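Informe de avance para la entidad prestamista
Línea de capital circulante, tercer trimestre
Husora, distribución de material de laboratorio

1. Situación general

El trimestre cerró con ventas por debajo de lo previsto en el plan de negocio que acompaña a la línea de crédito. La desviación se concentra en julio y agosto; septiembre quedó en línea con el presupuesto. El margen bruto se mantuvo, aunque la subida del flete absorbió casi todo lo ganado con la revisión de tarifas de abril.

La cartera de pedidos pendientes al cierre era de 1.322 líneas, frente a un objetivo interno menor. Parte de ese volumen corresponde a pedidos ya cobrados a cuenta, que figuran como anticipos de clientes en el balance adjunto.
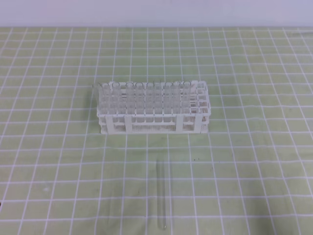 Tubos de ensayo de vidrio en gradilla de plástico blanco.

2. Ventas por canal

El canal de centros de enseñanza representó el 54 % de la facturación. Es un peso superior al habitual y responde a las compras previas al inicio de curso. El canal industrial bajó al 29 %, con dos clientes que aplazaron la renovación de sus contratos marco hasta conocer sus propios presupuestos. El resto procede de la venta a través de Griselen, cuya comisión no ha variado.

No se ha perdido ninguna cuenta relevante. El contrato con Furley se prorrogó en las mismas condiciones, salvo el plazo de pago, que pasa de 60 a 50 días. El efecto en caja se notará a partir del próximo trimestre.
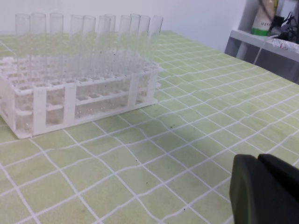 3. Existencias y aprovisionamiento

El valor del inventario subió por segundo trimestre consecutivo. La causa principal es la compra adelantada al proveedor Ebrahimi, decidida en junio para fijar precio antes del cambio de tarifa. La operación evitó el aumento, pero ha inmovilizado más caja de la calculada y explica que la línea se haya utilizado por encima de la media anual durante buena parte de agosto.

Se han tomado dos medidas. Las órdenes de reposición de las referencias de baja rotación quedan suspendidas hasta enero, y las compras de importe elevado requieren ahora el visto bueno previo del área financiera. Con ello esperamos volver al nivel de existencias de marzo al final del ejercicio.

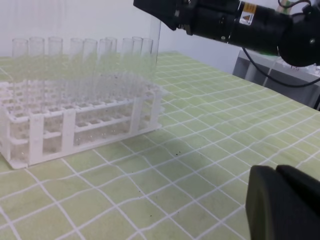 4. Tesorería y cumplimiento de compromisos

Las cuotas de intereses se han pagado en fecha. La ratio de deuda neta sobre ebitda sigue dentro del límite pactado, con menos holgura que en el trimestre anterior. La ratio de liquidez también se cumple.

El periodo medio de cobro empeoró. Tres clientes públicos acumulan retrasos y se ha enviado una segunda reclamación a cada uno. No se ha dotado provisión por estos saldos, al tratarse de importes reconocidos por el deudor. Si en diciembre siguieran pendientes, revisaríamos el criterio con los auditores.

La cobertura de divisa alcanza las compras comprometidas hasta febrero. No se han contratado instrumentos adicionales.
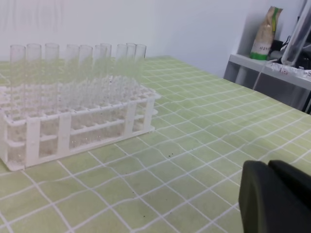 5. Previsión y asuntos pendientes

Mantenemos la previsión de ventas del cuarto trimestre y rebajamos ligeramente la del año completo para recoger lo ocurrido en verano. No prevemos solicitar ampliación del límite.

Queda pendiente de su respuesta la propuesta de trasladar la revisión anual de la línea de noviembre a enero, de modo que pueda hacerse con el cierre provisional. También falta el modelo actualizado de certificado de cumplimiento; entretanto hemos utilizado el anterior.

Anexos: balance y cuenta de resultados provisionales, detalle de saldos vencidos, cálculo de ratios.

Dirección Financiera, Husora
Octubre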